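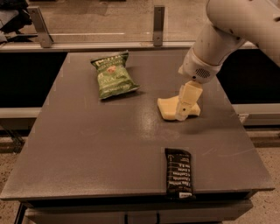
Adier bench notes
@adier_bench
Sep 30, 2024

Gripper comparison, round two. Same arm, same grey table, two sets of fingers. The Rallik pair has blocky fingers with squared-off tips. The Mancuso pair is narrower, with a curved inner face and a thin rubber skin. Results in this thread, mostly for anyone choosing fingers for mixed household objects.

Test set is a yellow sponge, a bag of jalapeño crisps and a snack bar in a black wrapper. One item compresses, one is mostly air, one is thin and stiff. Between them they cover most of the complaints we had from the Evthorpe trial in July.

Method: 12 attempts per item per finger set. Straight-down approach, close, lift, hold for 7 seconds, put back. A slip during the hold counts as a fail. A pick that needs a second close also counts as a fail. Items go back to taped marks between attempts only for the second half of the run. In the first half they stay wherever the arm left them.

Force limit is identical for both sets, as far as the controller allows. It limits motor current and leaves you to work out the force. We calibrated against a spring scale before each set, and the reading drifted slightly between morning and afternoon. I would not trust small differences in anything below.

Sponge first. Rallik: 12 of 12. The square tips have a lot of flat area, and the sponge deforms until it fills the gap. You can be well off centre and still get it. Pressing down a little before closing helps, so we left that in for both sets.

Mancuso on the sponge: also 12 of 12, but uglier. The curved face bunches the foam towards the middle and the ends droop. Fine if you are dropping it in a bin. Less fine if you want to put it down flat, as it lands on one edge and rolls over.

Crisp bag. The outcome depends almost entirely on where you grab. On a crimped seal both sets work. On the body of the bag, the Rallik tips skate over the foil until they catch a crease. Mancuso's rubber catches sooner. Rallik dropped 7, Mancuso dropped 2.

Note on the crisp bag: an intact bag is a different object from one with a slow leak. Ours went soft over the course of the first run and got easier to hold. We threw out those numbers, opened a new multipack and swapped bags between finger sets. If you reuse one bag all day you are measuring the bag.

Angle matters too. With the bag lying diagonally, the planner has to rotate the wrist to line up with the short side, and it sometimes chose the long way round. That costs time without costing picks. I have logged it separately and will post it when I have cleaned up the joint data.

Snack bar. The narrow item is where I expected the square tips to struggle, and they didn't. Rallik missed 2, both with the bar lying close to the front rim of the table. The wrist pitches forward at that reach and one fingertip touches down before the other.

Mancuso missed 2 as well, for a different reason. The rubber skin drags on the table as the fingers close and the bar gets nudged along before contact. Raising the closing height by a millimetre or so fixes the drag and then you pinch the wrapper instead of the bar. There is a usable height between the two but it is narrow.

Camera: single head view, looking down over the table, no wrist camera in this round. On a straight-down grasp the fingers cover the part of the object you most want to see. With the sponge you still get both ends sticking out. With the bar, depending on its orientation, you can lose most of it.

Black wrapper on a matte grey table is fine for colour segmentation and poor for depth. The white printing gives the stereo matcher something to hold on to. Turn the plain side up and the depth map has a hole in it. The foil bag has the reverse problem, with too many highlights that move when the arm's shadow does.

Lighting was left warm, as it was at Evthorpe. White balance locked. With auto on, the yellow of the sponge shifted every time the white arm came into view, and the detector's confidence went with it. Cheap fix, do it before anything else.

Wear: the Rallik tips look unchanged. The Mancuso skin has a small lift at one corner after the full set. Replacement skins are glued on, and the glue needs a night to cure. Worth knowing if you only have one pair.

For now the Rallik fingers stay on the arm. I would take Mancuso for a bin of bags and nothing else. For a mixed table, I prefer the set that puts the sponge down flat and doesn't need re-gluing.

Next round: same items, wrist camera fitted, and a strip of the Mancuso rubber stuck to the Rallik tips. Raw logs go up once the timestamps are sorted. The controller clock and the camera clock still disagree.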